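Lesezeit: 2 Minuten

4. Waschtag mit dem Wäscheplaner Stonduvora

Jetzt wird es richtig schön: Der Planer übernimmt die Reihenfolge!

1. Menü »Haushalt« öffnen und »Neuer Waschtag« wählen.
2. Wochentag antippen, zum Beispiel Samstag.
3. Dunkles und Helles als getrennte Ladungen anlegen – bis zu 7 passen in einen Plan.

Hinweis: Zerknitterte Teile vor dem Zusammenlegen flach ausbreiten.
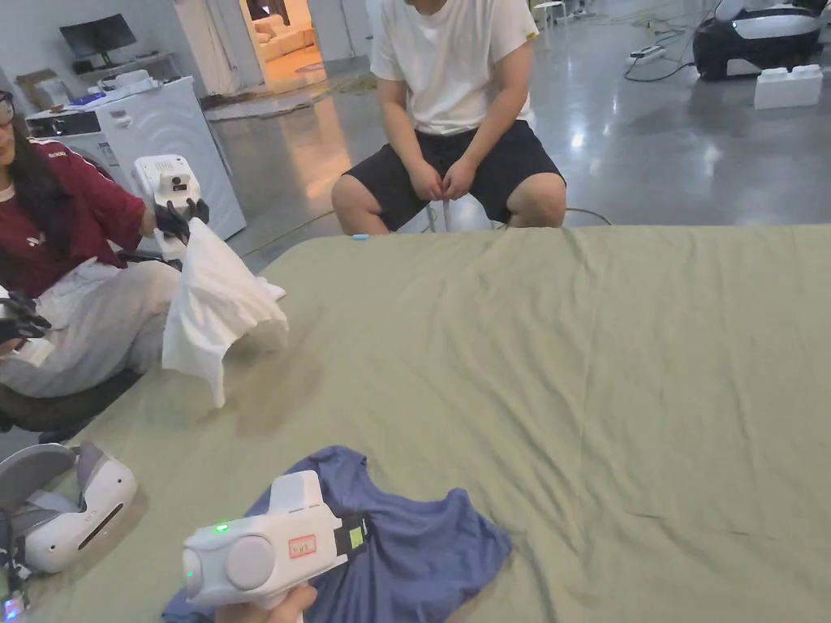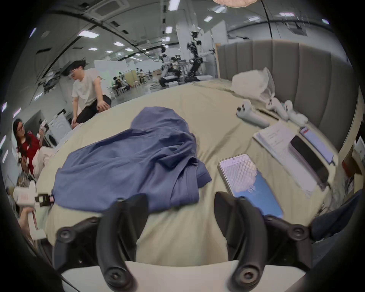
4. Mit »Fertig« speichern. Die Erinnerung kommt dann ganz von selbst, herrlich!

Achtung: Der Verlauf fasst 2000 Einträge. Ältere vorher unter »Archiv« sichern.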